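**Workshop Reading Sheet: How a Hand-Held Gripper Works**
*For readers in the upper elementary grades. Prepared by Nives Gentile and Sveva Sartori for the Sastdale Shared Workshop.*

Pick up a pencil. Now pick up a cup. Your hand changed its shape between the two, and you did not have to think about it. A machine has no such luck. Every movement it makes must be planned by the people who build it.

This sheet explains how members of the workshop build a gripper. A gripper is a tool that closes on an object and holds it. Some grippers are fixed to the end of a robot arm. Others are carried by a person, and these are called hand-held grippers. The design used in Sastdale is named the Meng, after the street where the workshop stands.

## The parts

The Meng has two **jaws**. A jaw is one side of the grip, like one half of a pair of kitchen tongs. When the jaws move toward each other, the gripper closes. When they move apart, it opens.

Each jaw is made from several stiff bars joined together. A group of bars joined in this way is called a **linkage**. The bars are held by **pivot pins**, which are short metal rods. A bar can turn on its pin in the same way that a door turns on its hinge. Builders check every pin before the gripper is used. A pin that is too tight will make the jaw stick, and a pin that is too loose will let it wobble.

At the tip of each jaw is a **contact pad**. This is the part that touches the object. The pads on the Meng are made of soft rubber. Rubber bends a little when it is pressed, so more of it touches the object, and the object is less likely to slip.

## Squeezing the right amount

Things slip because there is not enough friction. **Friction** is the force that resists sliding when two surfaces touch. If you press the surfaces together harder, there is more friction. For this reason, a gripper that squeezes harder can usually hold something heavier.

There is a limit, however. A wooden block can be squeezed very hard, but a ripe tomato cannot. A good builder looks for the lightest squeeze that will still hold the object safely.

At the workshop, each new gripper is first tested with bags of rice. The first bag weighs 400 grams, the next weighs 500 grams, and the last weighs 800 grams. The gripper must lift each bag and hold it still while the builder counts slowly to ten. If a bag begins to slide, the builder writes this down and looks at the pads and pins again.

## Practice at home

When the rice test is finished, builders may take their grippers home. A bed is a good place for practice. It is soft, and anything that is dropped will land gently. It is also harder than a table in one way: the surface is not flat, and round objects may roll when the jaws come near them.
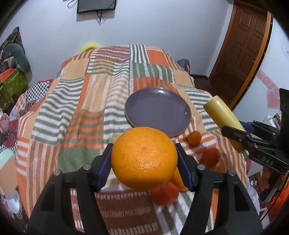 Round objects teach a builder a great deal. The sides of an orange curve away from the pads, so only a small part of each pad can press on the peel. If both pads meet the fruit at its widest part, the grip is steady. If they close too high or too low, the fruit can pop out, much as a wet bar of soap pops out of your hand.

Long objects have a rule of their own. A long object held near its middle stays balanced. Held near one end, it may tip, and the builder must decide whether to hold it tighter or to let go and try again.

## Try it yourself

You will need a pair of kitchen tongs, two wide rubber bands, and an orange. Please ask an adult before you begin.

1. Lift the orange with the plain tongs. Notice how hard you have to squeeze.
2. Wrap one rubber band around each tip of the tongs.
3. Lift the orange again. Compare the two squeezes.
4. Try holding the orange above its middle, and then below it.

Write your results in a notebook. Readers who attend the Fakarthorpe open workshop in February are invited to bring their notes and compare them with those of other young builders.

## Words to remember

**Contact pad:** the part of a gripper that touches the object.

**Friction:** the force that resists sliding between two surfaces.

**Linkage:** a set of stiff bars joined so that they move together.

**Pivot pin:** a short rod on which a bar can turn.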